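Ute stolen from Prurkberg lot

kettler_dave
Mine went overnight, October 2025. Police say over 60 thefts this year and one charge laid.

mags43
Same bloke keeps getting bail. Take his licence at least.

kettler_dave
He hasn't got one.

tomo95
Bail isn't the problem -- the lot has no lights. I paid $2,000 excess on mine.

mags43
Disagree. Lights didn't help Skatinia.

Gudrun Steinbach
Report it online too, they do check. My neighbour's trailer was recovered that way.

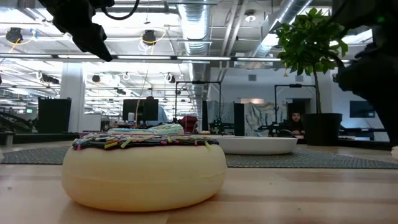 More threads in Crime and Safety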